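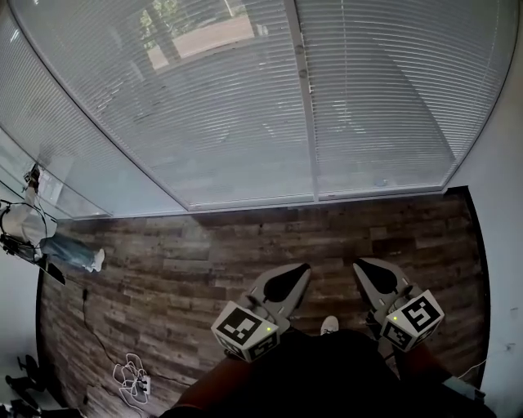

Régis Baudry

Speaker notes – keeping old houses cool without blowing the power bill. Tue 3 December, Gilbert hall. Projector remote is dodgy, use the keyboard.

OPEN
G'day, thanks for coming out on a stinker. Hands up who slept last night. Leave a pause. Then hands up who's renting. (Usually half the room, talk to them first.)

Say who I am. Ran the Bemanano retrofit visits, 49 houses, mostly weatherboard, a few brick. Not selling anything. If someone asks about air con brands, send them to the table at the back.

SLIDE – where the heat gets in
Roof first. Always roof. Then windows, west side worst. Then gaps under doors, old vents, the manhole cover that doesnt sit flat.
Tell the Cirari Street story – couple spent a fortune on a split system, nothing above the ceiling but dust and a possum nest. Keep it short, last time I went on for ages.

SLIDE – windows
Sun has to be stopped outside the glass. Once it's through, it's in the room with you. Awnings, shadecloth, a grapevine if you've got the patience.
Inside blinds still worth shutting. Cut the glare, cut a bit of heat. Slats tilted up, close them before you leave for work, not when you get home and the lounge is an oven.
Heavy curtains with a pelmet do better. Pelmet can be a bit of ply on top of the rod. Pass the sample around HERE, get it back this time. 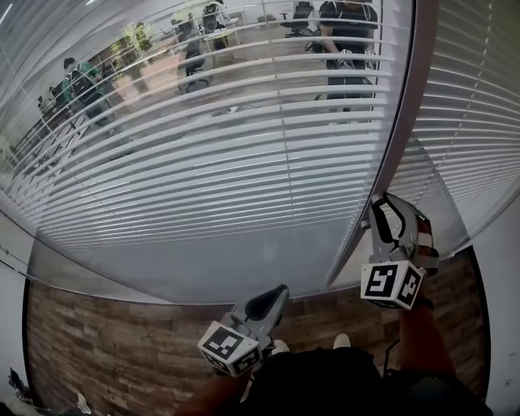

White venetians on a glass partition, office behind.

Office people always ask about this one. Internal glass, so blinds are for privacy and glare, they wont do much for heat. Move on quick.

SLIDE – night purge
Open up when it's cooler out than in. Low window on the breeze side, high one opposite. Cheap thermometer inside, another one outside, check before bed. Shut the lot by breakfast.
Security question will come up – keyed window locks, renters ask the agent in writing.

SLIDE – ceiling fans
Run them with the air con set higher. Turn off when you leave the room, fans cool people. Say it twice, people never beleive it.

SLIDE – money
Grululum shadecloth kit, $70 a window, two hours up a ladder with a mate. Insulation top-up costs more, get 2 quotes. Ask what they do around downlights!!
Don't wait til February, installers are booked solid by then.

QUESTIONS
Ten mins max. Hall wants us out and the chairs stacked. Sign-up sheet for home visits is next to the urn.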